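## 4. Enseñar una tarea de empuje al brazo

En este capítulo se explica cómo grabar demostraciones con el brazo cuando lleva montada la varilla en lugar de la pinza. La tarea de referencia se llama "juntar y separar": el operador empuja las piezas sobre el tablero hasta formar los grupos que pide la instrucción. El método sirve tanto para la guía a mano como para el mando a distancia Hunt.

Antes de comenzar, lea completo el capítulo 3 (montaje de la herramienta y calibración). Si el archivo de calibración tiene fecha anterior al último cambio de varilla, repita la calibración. No es suficiente con reiniciar el programa.

### 4.1 Preparación de la mesa

1. Coloque el tablero de madera encima de la mesa perforada. El tablero puede quedar un poco girado respecto a las filas de agujeros, pero no debe moverse cuando se aprieta con la mano en una esquina.
2. Limpie el tablero con un paño seco. No utilice productos con cera, pues cambian el rozamiento y las demostraciones antiguas ya no son comparables con las nuevas.
3. Ponga las piezas de color sobre el tablero según la lista de la sesión. Se admiten piezas de la misma forma en colores distintos y del mismo color en formas distintas.
4. Deje libre una parte amplia del tablero. Las piezas necesitan espacio para viajar, y la varilla también para rodearlas.
5. Abra en el ordenador el programa Flolleo y elija la plantilla "Empuje sobre tablero".
6. Compruebe que la luz verde del armario de control está fija. Si parpadea, vea el apartado 4.6.

**Nota.** No coloque ninguna pieza justo en el borde del tablero al empezar. Una pieza en el borde solamente se puede empujar hacia un lado con seguridad, y el operador pierde mucho tiempo en salir de esta posición.

### 4.2 Altura de la varilla

La altura es el ajuste que más errores causa. La punta tiene que pasar cerca de la madera sin tocarla. Si va demasiado alta, vuelca las piezas altas. Si va demasiado baja, roza el tablero y el brazo se detiene por exceso de fuerza.

1. Lleve el brazo a una zona del tablero sin piezas.
2. Baje la varilla con el modo lento hasta dejar 3 mm entre la punta y la madera. Puede usar la galga que viene en la caja de accesorios.
3. Pulse **Fijar plano**. A partir de este momento el brazo se mueve solo en horizontal.
4. Recorra las cuatro esquinas del tablero y mire la separación en cada una. Si en alguna la diferencia es de más de 2 mm, nivele el tablero y repita desde el paso 1.
5. Guarde el plano con el nombre de la sesión.

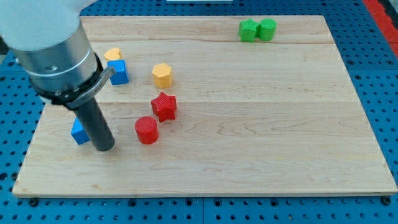 *Última modificación de esta página: junio - Documentación técnica Skismont, hoja 2608*

La varilla trabaja en posición vertical, con la punta redondeada casi a ras de la madera. En una disposición como esta, con el cubo azul tan próximo a la varilla y parcialmente tapado por ella, conviene retirarse primero un poco y después acercarse por el lado desde el cual se quiere empujar. Las dos piezas verdes, juntas al fondo del tablero, no molestan a los movimientos cortos en la parte izquierda.

### 4.3 Grabar una demostración con guía a mano

1. Pulse **Guía** en el programa y espere el sonido doble. Los frenos se sueltan.
2. Sujete el brazo por la muñeca metálica, encima del collar negro. No lo sujete por la varilla ni por el soporte gris: los dos se pueden desalinear con poca fuerza.
3. Lea en voz baja la instrucción que aparece en pantalla, por ejemplo "lleva el cilindro rojo junto a las piezas verdes".
4. Pulse el pedal una vez para iniciar la grabación.
5. Coloque la varilla detrás de la pieza, en el lado contrario al destino, y empuje con movimiento continuo.
6. Si la pieza se desvía, pare, rodéela y corrija. Las correcciones forman parte de la demostración y no se deben borrar.
7. Cuando la pieza esté en su sitio, separe la varilla y pulse el pedal otra vez.
8. En la ventana de revisión elija **Conservar** o **Descartar**. Descarte solamente cuando una pieza ha caído del tablero, cuando se ha volcado o cuando usted ha seguido una instrucción equivocada.

> **PRECAUCIÓN**
> Durante la guía a mano, mantenga la otra mano fuera del tablero. No recoloque las piezas con los dedos mientras los frenos están sueltos. Para recolocarlas, pulse antes **Retener** y espere a que el programa confirme el bloqueo.

### 4.4 Grabar una demostración con mando a distancia

El mando Hunt se recomienda para sesiones largas. El cuerpo del operador no tapa las piezas y el cansancio del brazo es menor.

1. Conecte el mando y seleccione **Remoto** en Flolleo.
2. Siéntese de modo que vea el tablero entero. Si mira solo por la pantalla, active la vista superior.
3. Compruebe las direcciones: mueva la palanca hacia delante y observe si la varilla se aleja de usted. Si se acerca, cambie la opción **Invertir eje**.
4. Mantenga apretado el gatillo de habilitación. Al soltarlo, el brazo se queda quieto.
5. Grabe siguiendo los pasos 3 a 8 del apartado anterior. El botón lateral del mando hace la función del pedal.

**Nota.** El mando tiene un pequeño retardo. Los operadores nuevos suelen empujar demasiado lejos en sus primeras pruebas, por eso pedimos que estas se graben con la etiqueta "práctica", para que no entren en el entrenamiento.

### 4.5 Consejos según la forma de la pieza

- **Cubos.** Empuje en el centro de una cara. Si toca cerca de una arista, el cubo gira antes de avanzar. Este giro es útil cuando se desea orientar la pieza.
- **Cilindros.** Se escapan hacia un lado con facilidad. Use empujes cortos y corrija la dirección a menudo.
- **Estrellas.** El hueco entre dos puntas recoge bien la varilla y permite llevar la pieza en línea casi recta.
- **Corazón.** Es pequeño y se queda detrás de otras piezas. Si está metido detrás de un cubo, aparte primero el cubo, aunque la instrucción no lo nombre.
- **Prisma hexagonal.** Se comporta parecido al cubo, pero pierde antes la orientación.

Para separar dos piezas que se tocan, no meta la punta entre ellas con fuerza. Empuje una sola, por el extremo exterior, en dirección paralela a la línea de contacto - así la otra queda casi en su lugar.

Varíe la disposición inicial entre grabaciones. Si las piezas comienzan siempre en el mismo grupo, el modelo aprende la posición y no la instrucción. Un conjunto completo para el entrenador Sutwood contiene 2000 demostraciones conservadas, repartidas entre operadores distintos siempre que sea posible.

### 4.6 Problemas frecuentes

| Síntoma | Qué hacer |
|---|---|
| La luz verde parpadea | El plano no está guardado. Repita el apartado 4.2. |
| El brazo se para al empujar | Revise la altura de la punta. Después pulse **Rearmar**. |
| La pieza se vuelca | Reduzca la velocidad y compruebe si la varilla está vertical. |
| El pedal no inicia la grabación | Confirme que la instrucción está cargada en pantalla. |
| La varilla vibra en los giros | Apriete los tornillos del collar y recalibre según el capítulo 3. |

Al terminar la sesión, lleve el brazo a la posición de reposo antes de retirar las piezas, cierre Flolleo y deje el mando en su base de carga. La exportación de los datos se trata en el capítulo 5.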